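Shared tables talk – speaker notes, Poppy N.

Start w/out slides. Ask the room: who has washed a mug today that wasn't theirs? Wait for hands. Don't fill the silence.

Who I am – quick. Run the front desk and the kitchen corner at Histisness. 391 people on the door list, one sink. Leave it there, they'll laugh or they won't.

Main point, say it early: drinks stuff drifts. Mug gets put down "for a sec", bottle goes next to it, by 4 there's a little colony and people start working round it. Ynyr calls it the tide line. (Credit him, he's in the second row.)

Next slide. Let them look first.
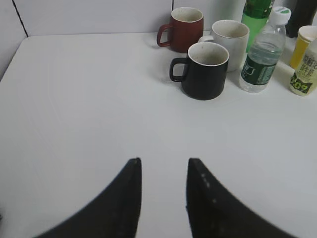
Mugs and bottles at the back right of a white table, most of the top still clear.

Talk to it:
– three mugs, dark red, white, black. Which would you pick up first? Most folks say the one nearest them
– the clear bottle w/ the white cap, part full. Part full is the hard one!! People won't tip out someone else's water. Same at ours, same at the Bawa office
– lots of white table left so it dosen't feel like a mess. That's why it stays

What we tried in October:
Name labels. Came off in the dishwasher. Skip if short on time.
Tray at the end of each table – worked. Anything on the tray at 8 in the evening goes to the kitchen. Mugs washed, bottles on the shelf for 2 days then emptied and recycled.
Tell the Hera story here (the soup flask). Keep it SHORT, ran over last time.

Objections – "it's only a few cups." Yes. Ask who moves them tho.

Handout: tray rules, one page, by the door. Ynyr has the spares.

Questions, 4 mins max. If they ask about the dishwasher rota say see me after, its a whole other talk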